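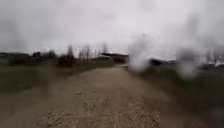
Keep the gravel, please, and keep the bend of the land as it is: so ran the first note to reach Fedavska after word got about that the old dirt track at Tangen was up for repair, and a good many of the neighbours who wrote in afterwards asked for much the same.

Sep 15, 2025, Tangen. We are very pleased to share that the Tangen track will be looked after properly before the winter sets in, and that it will stay an unpaved path with grass on both sides, just as people here have known it for years. Fedavska, which manages the land, has set aside 13 weeks for the work, and we expect to be finished by early December if the weather is at all kind to us.

The job itself is a modest one. Our contractor, Driltwood, will regrade the surface over a length of nearly 1000 metres, top it up with crushed stone in the same pale colour, and reseed the thin patches in the verges where feet and wheels have worn the grass away. The path will be 4 metres wide at its narrowest point, so a pram and a farm vehicle can pass one another without anybody having to step into the mud (something those of us who walk it in the wet months are looking forward to very much!).

We had 80 letters and emails over the summer, and we read every one of them. Several of you asked about the trees and hedges. They are staying, and Driltwood will keep its machinery well clear of the roots. Others asked about lighting, and after a good deal of back and forth we have decided to leave the track dark at night, as most of you preferred.

Walkers, riders and dog owners are welcome to use the track throughout, although short sections will be closed while stone is being spread. Signs at both ends will show the way around on those days, and the Pluresine footpath stays open as usual.

Questions and late suggestions can be left at the Fedavska office in Tangen during opening hours, where the plans are also on display and the kettle is generally on.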